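Bins, Trays and Benches: Workroom Gallery
Lilville Works, Matubbar Street
Updated 2023-02-08

Most of the requests we get from other workrooms are about storage. People want to know what sort of bins we use, how deep they are, what they stand on and how they hold up. This page collects notes on the metal bins in the main room, with a picture of one in use. Sizes and ordering details are on the Trakden supply page.

The bins

We bought the first deep bins in April to replace a set of plastic tubs that had started to split at the corners. The metal ones are heavier and noisier, and they cost more. They also stay where they are put, and the sides don't bow when the bin is full. We have not had to replace one so far.

The floors of the bins scuff quickly. Anything with a hard edge leaves a mark, and after a few weeks of blocks going in and out the metal loses its even finish. We tried liners for a while. They slid around and bunched up under the parts, so we took them out again and left the metal bare.

The bins stand on pale wooden work surfaces. Wood is easier on the bottom of the bin than a steel bench, and a worn section can be swapped without taking the rest apart. The carpet is dark charcoal with a fine weave, chosen mainly because it cuts down the noise when something gets dropped. 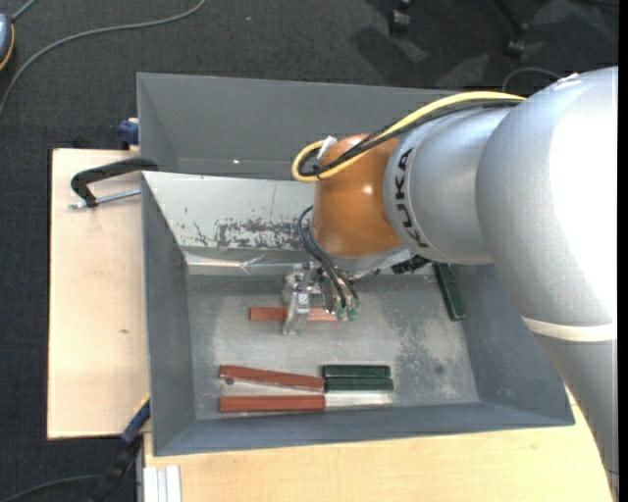 Deep gray bin on the pale wooden surface, with three reddish-brown blocks inside. Two lie near the front edge; the third is partly hidden under the gripper of the KUKA arm.

The blocks

Our blocks come from Bruketti in boxes of 500. We keep 900 in the room at any time and the rest in the hall cupboard. They are sorted by color before they go on the shelf, and mixed boxes are marked on the lid. Chipped blocks go in the tub by the door, which is emptied at the end of the month.

The reddish-brown ones are the easiest to see against gray metal. We had a pale set as well and moved it to the other room, where the trays are darker.

Looking after the bins

Wipe the floor of the bin with a damp cloth and dry it straight away. Don't use scouring pads. Dust collects in the corners, and a narrow brush gets it out. Lift full bins with 2 people, one at each end, and set them down flat on the wood.

More galleries
Shelving and labels
Hall cupboard, before and after
Carpet tiles and floor repairs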